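# Workshop tips: keeping your training software sane on kitchen tasks

I've been teaching policies to do breakfast for most of a year now, and people keep writing to ask how I keep the software side from turning into soup. So I'm finally putting my tips in one place, in no order at all. Grab what you like!

**Name the task before you collect anything.** I used to call everything "kitchen_test" and then add a number. Don't! Now every task gets a verb, an object and a destination, like "move bread plate" or "pour beans pot", and the same string goes in the config, the folder and the training log. My collection scripts refuse to start if the name isn't on the list. It took me one evening to write that check and it has saved me whole weekends.

**Check your clocks first thing.** If your gripper width and your video don't agree about what time it is, the policy learns to close its fingers too late, and you'll blame the network for days (ask me how I know). I clap the gripper shut in front of the lens at the start of each session and let a little script compare the two signals. Anything over 38 milliseconds and I stop and fix it.

**Mask out the stuff that isn't the job.** A busy background is fun for people and a nuisance for a small vision model. I train one version with the background randomly blurred and one without, then run both on the same held-out episodes. If the scores are far apart, the model is reading the wallpaper, so to speak.

**Shiny pots will fool your depth estimates.** Steel rims throw highlights all over, and my depth network used to put the far side of the pot somewhere in the next room. I gave up on depth for the pot and switched to a plain segmentation mask with a fitted ellipse for the rim. Much calmer! Bonus: the ellipse gives you a center point you can hand straight to the planner.
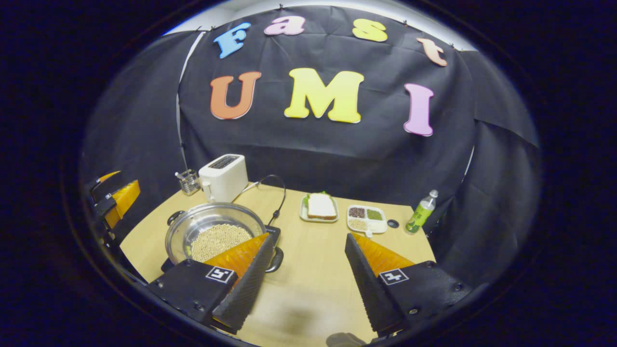 The planner, by the way, wants more elbow room than you think. I pad every obstacle and pad the tall ones extra, so the toaster gets a fat box around it and the bread plate gets a skinny one. If planning fails, I shrink the padding in small steps until a path turns up, and I log how far it had to go. When that number starts creeping up over a week, I know my table layout has gotten too crowded.

**Treat cords as walls.** Mine are too thin for the perception stack to find reliably, so I draw a no-go strip by hand in the planner's map and redo it whenever the table changes. It's boring, but so is untangling things.

**Split your beans.** If you sort or scoop small stuff, label by compartment and forget about labeling each bean. My friend Jintana Ongart talked me into this after watching me click on mung beans for 90 minutes. The policy only needs to know which compartment to visit and whether it's empty, and "empty" is a class of its own. Give it plenty of examples.

**Keep a boring baseline.** I have a run of 400 episodes that I never touch, nicknamed Bondness for reasons I've forgotten, and every change to the training code gets tried on it before anything new. I cap it at 8 hours so it finishes overnight. If the curve looks different in the morning, I put the coffee on and go read my own diff.

**Slow the controller down on contact.** Smooth the last stretch before the fingers touch something soft like bread or lettuce. I use a lower gain and a speed limit that kicks in near the plate. You can raise it later once you trust the thing.

I'm still fiddling with the replay viewer, and I'll add my notes on that once the scrubbing works with two grippers at once. Right now it only scrubs forward.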